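Section 4. Hanging and Leveling the Light

This section covers the Hopkin suspended light on an open metal ceiling. For plaster or drop ceilings, use the bracket kit and follow the sheet packed with it.

Before you start

Turn off the power to the circuit at the breaker panel and put a tag on the breaker. A wall switch does not count as turning off the power. Check the wires at the outlet box with a tester before you touch them.

You will need:
Drill and bits
Tape measure
Small level
Side cutters
A stepladder with a tool tray
The hardware bag marked H

CAUTION: Hang the light from steel beams or purlins only. Roof sheeting is too thin to carry the load and will leak if you drill it.

4.1 Marking the hanging points

1. Measure the room and mark the center line on the floor with tape. It is easier to get this right on the floor than overhead.
2. Mark the spots for the hanging points under the nearest beam. The points for one light must be 896 mm apart.
3. Carry the marks up to the beam with a plumb line or a laser.
4. Stay at least 432 mm away from any heater, duct or sprinkler head.

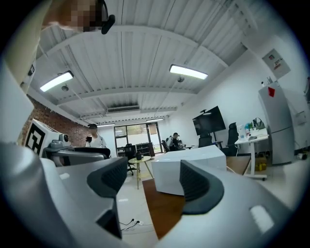 5. Fit a beam clamp at each mark and tighten it by hand, then give it a half turn with a wrench. Do not use the clamps on a beam flange that is bent or rusted.
6. Pull down on each clamp. It should not slide or tip.

Note: If you are hanging a row of lights, set up the first and the last one and run a string between them. Hang the rest to the string.

4.2 Attaching the wires

1. Feed a suspension wire through each clamp eye and close the loop with the crimp supplied.
2. Push the free end of the wire into the gripper on top of the light. The wire goes in one way and locks. To release it, press the collar and pull.
3. Leave a tail of 78 mm past each gripper. Do not trim it yet.
4. Lift the light with a helper and connect both ends before either of you lets go.
5. Lay the level along the housing. Raise the low end by pulling more wire through. Never lower the high end while the light is hanging by one wire.
6. When the light is level, wait ten minutes and check again. New wire settles a little.
7. Trim the tails.

4.3 Connecting the cable

1. Run the power cable up one of the wires and hold it with the clear clips. Leave some slack at the top so the cable carries no weight.
2. In the outlet box, join black to black, white to white, and green to the ground screw.
3. Close the box. Restore power and test.

If the light flickers, the dimmer is the usual cause. The Jandov wall dimmer works with all Hopkin lights made after July. Older dimmers may need the adapter listed in Section 2.

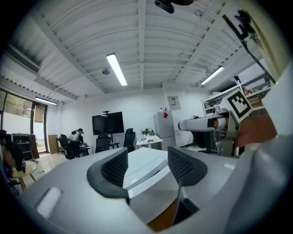
Figure 4-2. Hand-held grippers, seen from low down.

4.4 Cleaning and yearly check

Wipe the lens with a soft cloth and mild soap once the light has cooled. Do not spray cleaner on the housing. Once a year, check the clamps and look for broken strands in the wire. Replace a frayed wire at both ends of the light, even if the other one looks fine.

Replacement wire sets and crimps are sold by Illereck in Nolenness. Have the number from the label on the end cap ready when you order.

Section revised December 26, 2023. Text by Prys Morgan, wiring steps checked by Irfan Krishnan.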